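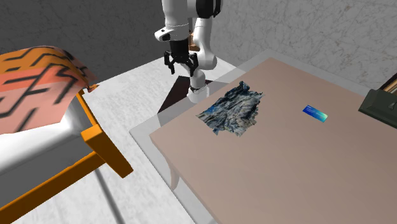
Fig. 1: Cloth and card on the tabletop, gripper open (simulation).

Project report, Uliana Sydorenko, 27/02/2026

Question was simple: can an arm tidy a table yet? Everything in simulation, no real kitchen. Three chores. Pick up a rag, pick up a card, wipe a patch clean. 20 tries each, same start position, learned policy from the Bunduvach set (3,000 demos, mostly boxes and cups, hardly any fabric).

Rag went best. Lifting it fine in most runs, folding it hopeless. It grabs whatever bit sticks up and the rest just hangs. Card was bad, 4 out of 20. Too flat, fingers slide over the top or push it off the edge. Wiping: 10 out of 20, but I was generous with "clean". Should of set a stricter rule before starting.

Also tried a slower approach speed for the card. No differance. 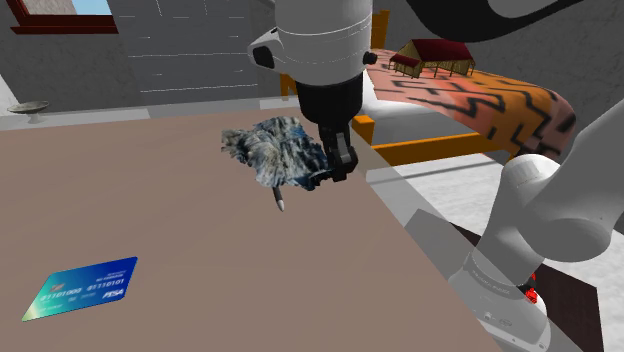
Fig. 2: Gripper closed on the edge of the cloth.

Could a machine like this do the chores in a real home now?
Not without someone standing by, going by these runs, and it would still need help with anything thin or floppy.

Limits: one room, one arm, simulated cloth is stiffer than a tea towel I think. Did not test spills. Ran out of time on the Zikovance cluster so the second policy only got half its training, left out of results.

To do before June: more fabric demos, softer fingertips, redo the wiping with a proper score.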